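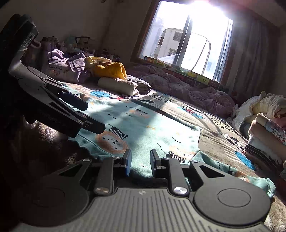 Last updated: 13/05/2019

We went to the Cullbridge model house in January, on the second of its two open days. It is a family house that the housing association keeps furnished to show how small homes can be laid out. Admission was free, but you had to sign up for a time slot. Ours was the first after lunch, and the group was made up mostly of parents and a few people who work in after-school care.

Parking is on Tister Street. The lot behind the house was full, so we left the car by the church and walked back. Mareike Fuchs met us at the door and asked everyone to take off their shoes. She gave a short talk in the hall about the project. The house was furnished with donated and secondhand things, and the budget for each bedroom was 205 dollars, not counting the mattress. Receipts are kept in a binder in the hall and anyone can look through it.

The tour started downstairs. The kitchen is narrow and the table folds up against the wall. Wolfram Haberkorn, who built the shelves, showed us how the brackets are fixed and answered questions about weight. He recommends screws into the studs and no wall anchors for anything that holds dishes. The living room took less time. Most of it was about where to put a sofa when the only long wall has a heater on it.

The children's bedroom was the part I had come for. It gets the sun, and the light was falling right across the bed when we went in. The blanket is light teal with a cartoon print: an orange lion face, a Mickey Mouse, little yellow stars. Beside the bed there is a shaggy brown carpet. Our group liked the carpet less than the blanket. One father asked how it is cleaned, and the answer was a vacuum without the brush head, then a rake made for the purpose.

Clothes were heaped on the bed against the wall, and they were the subject of the next half hour. Valbona Vidmar runs the sorting session. Her method is to get everything onto the bed first, then make one pile to keep, one to mend and one to hand down. She does not fold anything until the piles are finished. She also puts out-of-season clothes away the same day, in a box with the size written on the short side. The handout has a list of sizes by age, which I found more useful than the one I had at home.

Someone asked about bedding. Her advice was to keep two sets per bed and no more, and to wash a new printed blanket on its own the first time. She buys secondhand blankets at Oltmanns and checks the seams before paying.

We had coffee in the kitchen afterward. Cake was a dollar a slice. The visit took just under two hours, including the coffee, and the stairs are steep, so it would be hard with a stroller. The upstairs bathroom was closed.

The handout costs nothing if you pick it up at the house. Sign-up for the next open day is by phone or at the front desk of the Cullbridge library, and groups are limited to ten.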